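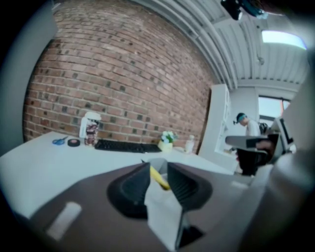
*Page last changed: January*

Britta Kohlhase leads the gripper comparison at the Plandum workshop in Pirnville, where two hand-held models were tested at an ordinary desk over 11 sessions. Folded, soft material proved the most demanding load.

"A rigid block tells you very little," she said. "With something that folds and hangs, you learn at once whether the ridges on the pads are doing their work."

The ridged fingers completed 89 trials without a slip - three more than the smooth pair. Ms. Kohlhase was cautious about the result. "The margin is small, and the smooth pads are easier to clean."

Her colleague Bernd Kasten favors a further round with a second camera. "I would like a wider view of the fingertips before we order," he said.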